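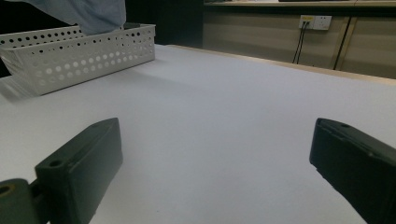
第2章 導入計画と予算の立て方

2020年3月16日月曜日
文:Ismael Rocha、Jenő Pap

この章では、Plornuvariハンドグリッパーを発注する前に決めておく事項を扱います。組み立てと校正は次章を参照してください。すでに機材が手元にある場合は、手順4から読んでもかまいません。

2.1 発注前の確認

1. 使い方を決めます。手持ちだけで使うのか、あとでRandexアームの先端にも同じ指を付けるのかで、必要な取付部品が変わります。アーム側の取付板は基本セットに入っていません。

2. 扱う物を書き出します。衣類やタオルなどの布物、かごや箱などの容器、食器などの硬い物に分け、それぞれいちばん大きい物といちばん薄い物の寸法を測ってください。薄い布を主に扱う場合は、標準の指に加えて滑り止めパッドを見積もりに入れます。

3. 作業台を選びます。新しく買う必要はありません。表面が平らでぐらつかず、天板に強い照り返しが出なければ、手持ちの机で足ります。指が黒に近い色なので、天板は白など明るい色のほうが指先の位置を確認しやすくなります。

4. 電源の位置を調べます。台の背後の壁にコンセントがあると、配線が作業者の足元を通りません。充電器と記録用パソコンを同時につなぐため、差込口は2か所あけておきます。

注意:電源ケーブルを台の天板の上に通さないでください。グリッパーの指や布に引っかかります。台の裏に垂らし、余った分は束ねて留めます。

5. 作業者の立ち位置と、腕を左右に動かす範囲を確保します。壁や棚に肘が当たる配置では、あとから台を動かすことになり、校正もやり直しです。

2.2 予算の組み方

基本セット(本体、標準の指1組、充電器)は、1台あたりおよそ3000ユーロを見込んでください。正式な金額は、販売窓口のZedportから見積書を取って確認します。見積書には有効期限があるため、社内の決裁にかかる日数を先に調べておくと取り直しを避けられます。

送料と通関費用は別枠で200ユーロを計上します。複数台を同じ便で送る場合の扱いは、Zedportに問い合わせてください。

消耗品の費目も最初から立てておきます。対象は指、パッド、ヒンジ部のピンです。交換用の指は部品番号903で注文します。左右で形が異なり、903は左右1組の番号です。片側だけの注文は受け付けていません。

注:指は樹脂製です。落下で縁が欠けた場合や、穴のまわりにひびが出た場合は、片側だけの損傷でも左右を同時に交換します。新旧を混ぜると先端がそろわないことがあります。

かご、布、日用品などの対象物は設備費に含めず、消耗品費で処理するのが簡単です。Hidayat拠点では当初これらを設備として登録したため、かごを1つ替えるたびに台帳の変更届が必要になり、のちに費目を改めました。

見落としやすい費用は次のとおりです。

・記録データの保存先(外付けディスクまたはサーバーの容量)
・作業者の練習時間
・指の交換後に行う再校正の時間
・予備の充電器

2.3 発注と受け入れ

1. 見積書の品名と、2.1の手順1で決めた使い方とを照合します。アームへの取り付け予定があれば、取付板の行があるかを見ます。

2. 納品先には部屋名と受取担当者名まで書きます。夏季に受け取る場合は、8月の休業期間と重ならないか確認してください。

3. 届いたら当日中に開梱し、左右の指を手でゆっくり開閉します。引っかかりや異音があれば、電源を入れずにZedportへ連絡します。

4. 製造番号を機材台帳に記入し、納品書の写しと一緒に保管します。

注意:外箱と緩衝材は、受け入れ確認が終わるまで捨てないでください。返送には元の箱を使います。

増設を考えている場合も、最初は1台で始め、指の交換頻度を記録してから台数を決めてください。扱う物によって消耗の進み方が違うため、他拠点の実績をそのまま使うと消耗品費が合わなくなります。記録用紙は付録にあります。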